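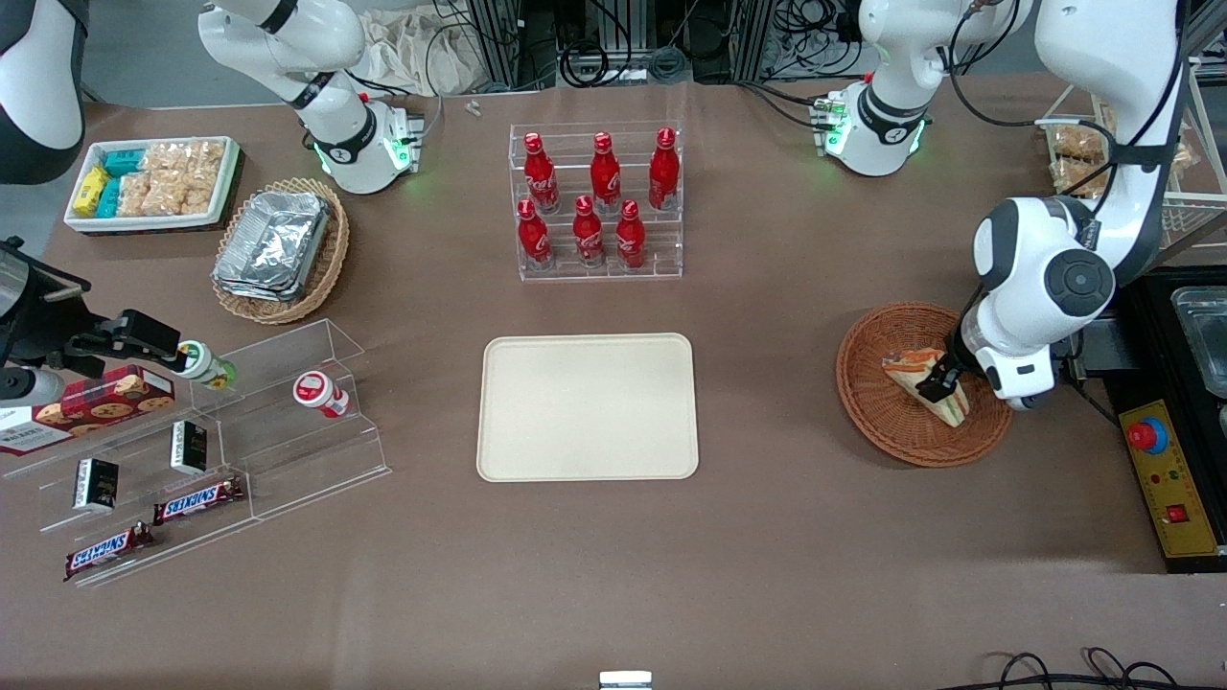 Sandwich in the wicker basket, left arm.

I spent most of August moving our build config out of one big file and into per-project files, and I want to write down how it went before I forget the details.

The old setup was a single properties file that every module in Skondach read at startup. It had 200 keys in it when I started. A lot of them were dead. Some had been copied from Demside when we split the two code bases, and the names still had the old prefix on them.

My first try was a script that searched the source for each key and flagged the ones with no hits. It flagged 64. I deleted them all on a branch and the tests passed, so I merged it. The next morning the report module would not start. It builds its key names at runtime by gluing a region code onto a base string, so a plain text search never finds them. Ratih Govindasamy spotted that in the log before I had finished reading the stack trace. We put 12 keys back.

After that I went slower. I added a small wrapper around the config reader that writes a line the first time each key is asked for, and left it running on the test server for three weeks. Any key that never showed up in the log went on a list, and I checked the list by hand.

The split itself was easy once the list was short. Each module now has its own file next to its source, and the shared keys live in a parent file. If a key is in both places, the module wins. Uchenna Adeleke wanted the build to fail on duplicates instead. We talked it over and settled on a warning for now. I may change my mind when the warnings pile up.

The editor plugin we use still assumes one file. Autocomplete works for the parent keys and shows nothing for the module ones. There is an open ticket for it. For the time being I keep the module file open in a second tab.

The wrapper is still in place on the test server. It adds a few lines to the startup log and I have not noticed any slowdown. Next up is the same job for Jonholm, where the file is shorter but has no comments at all.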